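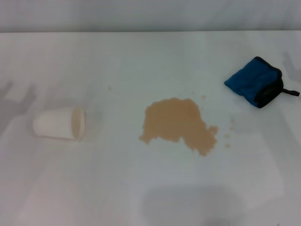
The fellow bench-mate from Stismont asked, before I had my coat off, whether I had given any thought to what the thing would do if the cup was already over. I had not. Two months of evenings on this build and my whole plan rested on the cup standing up. I said I would get to that. The answer came back that the arms would get to it first.

Thursday, February 13, 2025

So tonight was coffee night at the shared shop. Milky coffee on a white table, one paper cup on its side, and the blue pouch with the black trim parked well out of reach of the flood. The job I have set myself is simple to say: pick up the cup, wipe the puddle, leave the pouch alone. A toddler could do two of those.

I spent the first hour on the left arm. The elbow joint has had a twitch since I swapped the bracket, and I finally found a screw that I had tightened with great confidence into nothing at all. Longer screw, twitch gone. I have written LONGER on the bag with a marker, and I expect to ignore it in April.

Then the wiping path. I have it set to start outside the spill and work inward, in 5 passes. The drops off to the side are the trouble. The software draws one neat outline around the big puddle and considers the rest somebody else's kitchen. I turned the size limit down until it would admit that small brown dots are also coffee. At that setting it would probably admit that anything is coffee, so there is a number between the two and I did not find it tonight.

Wunamov, which is what I call the whole contraption, ran at 20 percent speed for everything. I would like to say this was caution. It was mostly that at 60 the bench walks.

Wrist camera 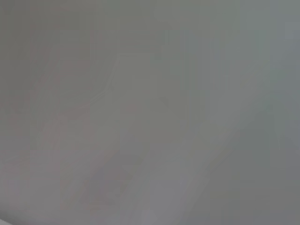

Things to fix before next time

1. Focus on the wrist camera. Gray mush is no help to anyone, least of all a gripper trying to find the rim of a cup. Check the lens ring, then check how close I am letting it get.

2. Lamp. The arms throw shadows on the table and the puddle finder has opinions about them. Try the lamp from the Chuang box, the one with the bent neck.

3. Buy more paper cups. I am down to 4, and one of those has been squeezed into something closer to an envelope.

4. Write down the screw length somewhere other than a bag.

Home late, smelling like a diner. I still don't have an answer to the question about the cup — or I have half of one, which is to come at it from the closed end and pinch gently. Will try it with a dry cup first.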